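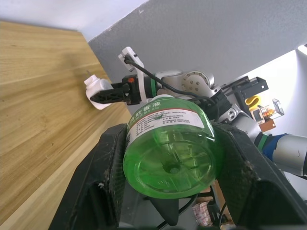 The woman who runs the Plovau Street repair and rental office has been renting rooms to students for so long that some of her current tenants are the children of earlier ones. She asked me to leave her name out of it, partly from modesty and partly, I think, because she is tired of her phone ringing. We met in her kitchen a little after nine in the morning, late in October, when the fall rush was finally behind her and she had time to sit down with a pot of coffee and a plate of the almond cookies she buys from Nwankwo, the bakery on the corner.

I had come to talk to her about small rooms. She has furnished a great many of them, and taken a great many apart again, and I wanted to know what she had learned about how people settle into a space that is hardly bigger than a parking spot.

"Well, the first thing is that they don't settle in for a month," she said, pouring. "They live out of the suitcase. I used to worry about it. I'd go up with a lamp or a set of towels and see the suitcase open on the floor and think, oh dear, this one is unhappy. And then in the second month I'd go up and there'd be a rug, and postcards, and a smell of onions, and I'd know we were all right."

She started with one house, which she and her husband bought from an aunt of his when it had a leaking roof and a family of pigeons in the attic. They fixed the roof themselves over one long summer. The first tenant paid 60 dollars a week and stayed for six years, and he still sends a card at New Year's. These days a room goes for 395 a month more than the old-timers think it should, as she puts it, and she winces a little when she says so.

"My heating costs what it costs. I show them the bills if they ask. Hardly any of them ask, but I keep them in a drawer by the door in case."

I wondered what she puts in a room before a tenant arrives, and she went and got a notebook with a cracked green spine, where the list has been written out and crossed out and written out again. A bed, of course, and a good mattress, which she replaces more often than her accountant would like. A table by the window. A chair that doesn't rock. Two lamps, never one. A hook on the back of the door strong enough for a winter coat. She used to buy her shelving secondhand, but a few years ago she switched to Vesitz, a little workshop across the river that cuts boards to whatever length you give them, and she says the difference in how the rooms feel surprised even her.

"It goes right into the corner, you see? No gap for socks to fall down. You would not believe the socks I've found." She laughed at that for quite a while, and so did I.

The table by the window is the thing she feels most strongly about. She thinks a person with a table will be fine almost anywhere. They will eat there and study there and call their mother from there, and if it's big enough they'll have a friend over and play cards on it. She has measured a lot of tables in her life, and she told me that under 40 inches wide you can do one thing at a time, and over that you can leave your book open while you have your soup. She said this with enormous seriousness. I went home and measured mine.

We talked for a while about what tenants bring with them. There are fashions in it, apparently. For a stretch of years everyone had a rice cooker, then everyone had a fish tank, which was a trial on the upper floors, and then it was bicycles on wall brackets. Plants are eternal. She has inherited a rubber tree from a chemistry student that now takes up most of her own hallway — I had to turn sideways to get past it on my way in — and she talks about it the way other people talk about a nephew who came for the weekend.
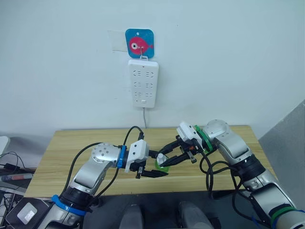
Walls come up sooner or later with any landlord, and I had been warned she had opinions. She used to forbid nails and tape and everything else, and put it in the lease in capital letters. "And what happened? They did it anyway, and hid it behind a calendar." So now she lets people put things up, within reason, and she has come to enjoy what appears. The stick-on hooks are her favorites, the childish ones especially, like the pink cartoon fish on a blue square with a white power strip hanging from it, up off the table where the work gets done. What she could live without is the clear patch of tape or old adhesive that gets left on the white paint next to the new hook. She goes after those with a hair dryer and a plastic scraper, and a drop of cooking oil if the thing is stubborn, and then she washes the oil off with dish soap and lets the wall alone for a day before she touches it up.

The paint is always the same white, from Carkska, which she buys in the big pails and has never once changed. She tried a cream color in the eighties and regretted it by spring. With one white in every room she can patch a spot the size of a coin and it disappears, more or less, if the wall hasn't yellowed too much. If it has, she does the whole wall, and if she's doing the whole wall she may as well do the ceiling, and that's how a coin-sized spot takes her 3 days.

I asked whether she ever gets lonely for the rooms after people leave. It was a clumsy way to put it, but she knew what I meant.

"The first evening, yes. I go up with the broom and I sit on the bed for a minute. You can tell a lot about how a person was doing from how they leave a room, and I don't mean clean or dirty. Some of my happiest ones left me a real mess! They were running for a train, they had somewhere to be. It's when it's too neat that I wonder if I should have knocked more."

She does knock, by the way. She has a rule about it — once in the first week, once in the first month, and after that only with soup. I had thought the soup was a figure of speech until she opened the freezer and showed me, shelf after shelf of it in old yogurt tubs, lentil and chicken and a beet one she says is an acquired taste. During exam season she can go through the whole freezer.

Her daughter would like her to sell the second house and keep only the first, and she turned that over out loud for some time while the coffee got cold. The stairs are steep, and there are a lot of them. The boiler in the second house is old and only listens to her. On the other hand there is a young couple on the top floor expecting a baby in the spring, and she has already been looking at whether a crib would fit between the wardrobe and the window.

"It fits," she said. "I took the tape measure up there. They'd have to move the table, though, and I don't like that. So I'm thinking about the wardrobe."

She walked me to the door past the rubber tree and gave me the rest of the almond cookies in a paper bag, along with a tub of the beet soup.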